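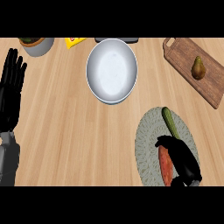

2 min read

Tondley butcher block oil, seven months on

I bought the Tondley oil last July to do a table top I had sanded back to bare wood. I'd used the Ladholm one for years, but the shop in town stopped stocking it and the postage on a single tin is silly.

It comes in a squat metal tin with a screw cap. The cap is poor. Mine dribbled down the side every time I poured, and the label had gone see-through by the second coat. I now tip what I need into a jam jar first.

The instructions say to apply with a cloth, leave for 20 minutes and wipe off the extra. I did 4 coats with a night between each. The first one vanished into the wood almost at once and the end grain wanted a second go. By the third it had slowed down, and the last one mostly sat on top until I wiped it away. One tin did the top and both sides of the table, with enough left for two chopping boards.

Colour first, as that is what most people ask about. It warms pale wood a little and brings up the grain, but it doesn't go orange the way the Flundemau oil did on my old worktop. The finish is quite flat. If you want a shine, you need a varnish or a hard wax.

The smell is mild, a bit like putty, and had gone after two days with a window open.

As for wear, water still beads on most of it. Tea left overnight made a ring, which came out with fine paper and a dab more oil. Hot pans will mark it, same as any oil. The spot where we eat breakfast has gone dull and I shall redo that bit this spring.

Panagiotis Manolakis, who cut the boards for the table, prefers two thin coats a year to one thick one, and I think he is right – the one board I flooded stayed tacky for 14 days.

I paid £20 for the tin. Four stars, with one off for the cap.

Posted 2024-02-27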